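Dropped packets, and a cable I should have checked first

2021-01-08

I lost most of the first week of January to a fault on the small arm, so I'm writing it up while I still remember the order of things.

The job is a simple one. The arm picks small household items off a table and places them in a tray, over and over, and logs whether each pick worked. I set a run of 400 picks going after tea and went to bed. In the morning the log said 241 good picks and 159 failures. Before Christmas the same run had given me single-figure failures, on the same table with the same items.

The failures were nearly all on thin things. Anything with a bit of body to it went across fine. The flat packets were a disaster. The fingers would come down, close, lift, and the packet would stay on the table or get as far as the edge of the tray and drop.

My first guess was the finger pads. They're a wear item and I'd been slack about them. I cleaned them with alcohol, ran 2 short tests and got no change. Then I swapped the pads for the spare set from Muvach, which took most of an evening because one of the screws had been done up by somebody with forearms (me, in November). No change again.

Second guess was the lighting. I'd moved a lamp over the holidays and the shadows were harder than they used to be, so I wondered if the height estimate was being thrown off. I moved the lamp back. The number of failures went down a little, which cost me a whole day, as I spent it shuffling lamps about and convincing myself there was a pattern. There wasn't one. I ran the same test three times with nothing touched and the results wandered by as much as they had with the lamp.

At this point I wrote to Drahomíra Polák, who built the driver board in the gripper and is generous with her time. She asked for the motor current from the failed picks. I hadn't been logging it. I'd turned it off in the spring to keep the files small and never turned it back on.

With current logging on, it took ten minutes. On a good pick the current climbs as the fingers meet the item, levels off, and holds until release. On the bad ones it climbed, held for a moment, then fell to zero for 200 milliseconds and came back. The motor was losing power part way through the lift. A bulky item stayed wedged between the fingers through the gap. A packet has nothing to wedge, so it went.

The cause was the power lead where it passes the wrist joint. It had been rubbing on the edge of a bracket and one conductor was down to a few strands. With the wrist turned one way it was fine, and turned the other way it opened up. That also explains why the results moved around so much, as it depended on which way the arm happened to approach.

What bothers me more than the lost week is what the software did about it. The controller saw the supply drop out and come back, and carried on as if it were a fresh start. No stop and no warning. It did write a line to a log I don't read. On a packet that means a packet on the floor. If I'd been holding something in there with my hand close by, the fingers would have gone slack and then closed again at full force with no command from me. They're not strong enough to break a finger, but I'd have known about it.

So these are the changes:

The lead is replaced and now runs through a sleeve, with a proper loop of slack at the wrist. The bracket edge has been filed and taped.

Any supply drop on the gripper now counts as a fault. The arm stops where it is and stays stopped until I press the reset at the bench. I tested it by pulling the connector in the middle of a move, several times, from different positions.

Current logging is back on for good. I bought a bigger disk.

Overnight runs now stop themselves after ten failures in a row. I don't know why I didn't have that from the start.

I've also put the wrist cable on the monthly check sheet, next to the belt tension and the emergency stop. The old sheet came with the Tatemus base and says nothing about cables past the elbow, and I'd followed it without thinking.

I've started again on the packets with short runs, and I'm staying in the room for them. I'll do the full 400 when I've had a few clean days. If you run one of these arms, have a look at your own lead where it goes round the joint, with the power off, and bend it both ways while you're looking.
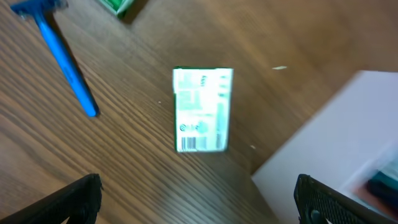
A packet between the open fingers, seen from the wrist camera.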